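Styling a corner with metal canisters and brass candlesticks

skevley_murdo
Posted Sunday
I'm sorting out a corner of our office and have more metal than I know what to do with. I have a small black side table with thin square legs, four tall brass candlesticks and three metal canisters. Two of the canisters are silver and one is smaller and darker. There's also a snake-plant-like plant in a white pot.

At first I lined everything up by height and it looked like a store shelf. Now the candlesticks are grouped close together at the back, with the dark canister and the taller silver one on the black table and the other silver one out in front by itself.
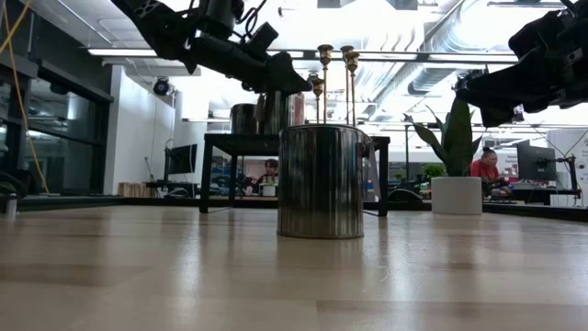
The plant went to the right because the leaves spread a lot and I wanted one side to feel less stiff. My question is whether brass and silver can share a space this small. I could spray the canisters, but I'd prefer to leave them alone.

ishbelm
Leave them. Mixed metals are fine when there's something black to settle them down, and you have the table for that. I'd lose the can in front though. It hides the middle of the table.

h_najjar
Disagree with Ishbel on the can. Without it everything sits in one clump. I'd slide it to the left and keep it.

Archie Mowat
Brass and silver never look right to me. Pick one. If it were mine the candlesticks would go somewhere else.

ishbelm
Archie, you said the same thing in the hallway thread in January.

Archie Mowat
Still true.

angus_d
Whatever you do, tuck that black cable away first. It runs right past the table leg - a couple of clips will fix it.

skevley_murdo
Clips are on the list. I'll try the can to the left and leave it for 5 or 6 days before I decide. Not spraying anything yet.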